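Trendidden opens its simulation lab to visitors

Rendered rooms take the place of a test hall for the morning session at Karnia

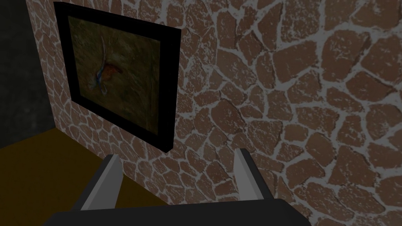
What visitors came to see

Trendidden held an open day at its Karnia site in November, the first since the manipulation group moved there from the old workshop. The doors opened at 9.30 am and the morning was given over to simulated work. The physical arms were shown after lunch in the ground-floor bay.

The simulator, called Fikre, builds indoor rooms and places a virtual arm in them. The control software receives rendered views from a camera position behind the gripper, together with joint positions and finger opening. One view put up during the morning had the two gripper fingers apart with nothing between them, facing a wall of irregular brown stones with pale mortar, and a black-framed painting of a small bird hanging to the left.

Gaspard Lemaire, who runs the simulation side, spent most of his talk on surfaces. Walls, floors and fittings are drawn from a library of 323 materials, and each room is assembled afresh at the start of a run. The combinations are not meant to look like any real house. "If the policy only works in front of white plaster, we want to find that out in the simulator," he said. "A stone wall with strong joints is a hard background. There are edges everywhere and very few of them matter to the task."

Wall pictures are handled in the same way. They are placed as solid objects with a measurable depth, so an arm that swings too close will register a contact. Lemaire said that an earlier version of Fikre had treated them as flat decoration, and that the planner had learned to pass straight through the frames.

Runs and scoring

Each task is run 200 times per software release, with the room, the lighting level and the starting pose changed between runs. A run ends when the task is complete, when a contact limit is exceeded or when the time allowance is used up. Partial successes are logged but do not count towards the score.

Visitors were able to start runs themselves from five desks along the window side of the room. The desks offered a reduced set of tasks – reaching, grasping and placing – and a slider for lighting. Results were printed at the end of the session for anyone who wanted them. The queue was longest at the grasping desk, where the time allowance had been set rather short.

Harpreet Lapointe, who is responsible for testing on hardware, took questions after the second session. Most concerned the difference between simulated and measured results. She said the gap was smallest for reaching and largest for anything involving soft materials, which Fikre still models poorly. Friction at the fingertips is set from bench measurements and is reviewed whenever the pads are changed.

Asked whether the simulator would replace the test bay, Lapointe said the group had no such plan. A release that fails in Fikre is not loaded on to an arm, and one that passes is given a week of bench trials before it is used elsewhere. Of the last 19 releases, four were stopped at the first stage.

Afternoon session

The ground-floor demonstration used two arms fitted with Zonico controllers, both running the release shown upstairs. Visitors watched from behind the guard rail while parts were moved between trays. One arm stopped twice on a force limit and was restarted by the operator. Lapointe said afterwards that the limit had been lowered for the open day and would go back to its normal value.

Trendidden also confirmed that the next version of Fikre will add doors and drawers that can be opened. Work on cloth has been put back until the contact model has been rewritten. Lemaire would not give a release month – the rewrite affects almost every task in the present set, and the scores will have to be taken again from the start.

The slides from both talks can be requested from the Karnia reception desk. Places for the spring open day will be offered first to those who were on the waiting list this time.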